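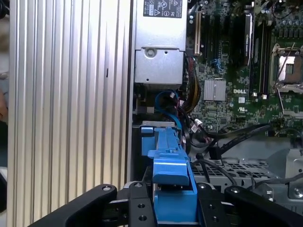 kettle_and_toast
Clean the fins before you put any new disk in. You have the side open already, and after the drives are in you will not want to turn the case on its side again. I used a soft paint brush and the vacuum held a little away.

mirrorlake
Thank you, I will do it. To explain again for those who did not read my first post: I want to make the old Dell into a storage machine for family pictures and scanned papers. I have now one disk of 2,000 GB from Mustby, bought used, and a small one of 334 GB which was in the computer from before. My plan is to put both in the metal cage with the blue plastic carriers. The carrier is the part that gives me trouble. It goes in, but I do not feel the click at the end, and I am afraid to push more.

ormolu77
Those blue carriers should bend a bit. Mine have small pins on the inner side that go in the screw holes of the disk. If one pin is not in its hole, the carrier becomes wider on that side and it will stop before the end. Take it out, put it on the table, and look at it from both sides.

kettle_and_toast
What ormolu77 says. Also check which way the connectors look. I put a disk in upside down once and spent an evening looking for a bad cable.

fennel_b
I will be the unpopular one. Why put used disks in such an old machine? The power supply is old, the board is old, and the disk is old too. For family pictures I would buy a small two-disk box, for example the Setden one, and sell the Dell for parts. You will also pay less for electricity.

mirrorlake
The Setden box is a good product, I believe you. But without disks it costs more than everything I have paid until now, and I like to learn how it works inside. Also I will keep a second copy in another place, so if the Dell dies I only lose some evenings.

ormolu77
A second copy is the right answer, and then it does not matter so much how old the computer is. Fennel, I have one of the same family of Dell, and it has been running in my hallway for years. The power supply has never given me a problem.

fennel_b
One computer in one hallway is not proof. I had a power supply that took two disks with it when it died. I do not say it will happen here, I only say that a new power supply is cheap compared with the pictures of your children.

pallet_jack
Careful with this advice. In many of the old Dell cases a standard power supply does not fit, or the screw holes are in another position. Before you order something, measure the old one and compare the plugs too. I ordered first and measured after, and the Ekeva supply I bought is still in its box.

fennel_b
OK, that is fair. I did not think about the size.

mirrorlake
I have now taken the carrier out and put it on the table. Ormolu77 was right, one pin was next to the hole and not inside it. It was the pin near the front end. I pressed it in and tried again, and this time it clicked. It was not even hard to push.

kettle_and_toast
Very good. Now the cable. If you have the flat kind of blue SATA cable, do not fold it sharply to make it look tidy. Let it hang in a loop. Mine was folded behind the cage and the disk disappeared from the system every few days, until I changed the cable.

pallet_jack
I have folded SATA cables for as long as they exist and never lost a disk. I think your cable was simply bad.

kettle_and_toast
Maybe. But a loop costs nothing, and there is space.

mirrorlake
I will leave the loop. Another question. How much memory do I need? I have one module and I could buy a second from Akinola, they have a shelf with old parts for very little money. The machine will only hold files, nobody will sit in front of it.

ormolu77
For only files, one module is enough at the start. Try it first. If copying becomes slow when two people use it at the same time, then buy the second. Bring the old module with you to the shop, because the label tells you the type and speed, and they should be the same.

pallet_jack
I would buy the second now. Old memory gets harder to find each year, and you have the case open.

ormolu77
The case opens with one latch, it is not a big work to open it again.

fennel_b
Here I agree with pallet_jack, strangely. If it is cheap, take it.

mirrorlake
I will go in the afternoon and see the price. For the dust: I cleaned the fins with a brush, as kettle_and_toast wrote. It took 15 minutes and there was more than I expected, mostly deep between the fins where the brush does not reach well. Can I use a wooden stick there?

kettle_and_toast
I would not. The fins are soft and they bend. Compressed air in short bursts, outside if you can. If there is a fan near, hold it with a finger so it does not spin.

mirrorlake
Good, then air.

Later the same evening: both disks are in, and both are seen in the setup screen. The small one makes a low noise when it starts, but then it is quiet. I am copying the first 300 pictures as a test and after that I will compare the files with the originals. The memory I did not buy, the shop was closed already when I came.

ormolu77
Nice. Run the long disk test on the Mustby before you trust it, used disks can look fine on the first day. Leave it overnight and do not copy anything at the same time.

fennel_b
And please make the second copy before you delete anything from the phones. Then I will stop complaining.

mirrorlake
I promise. The long test starts when the copy is finished. One more thing, is it better to close the side before the test, or leave it open so the disks stay cooler?

pallet_jack
Closed. The air is meant to go through from the front.

kettle_and_toast
Closed, yes. And write down the serial numbers from the disk labels first, if you did not do it already.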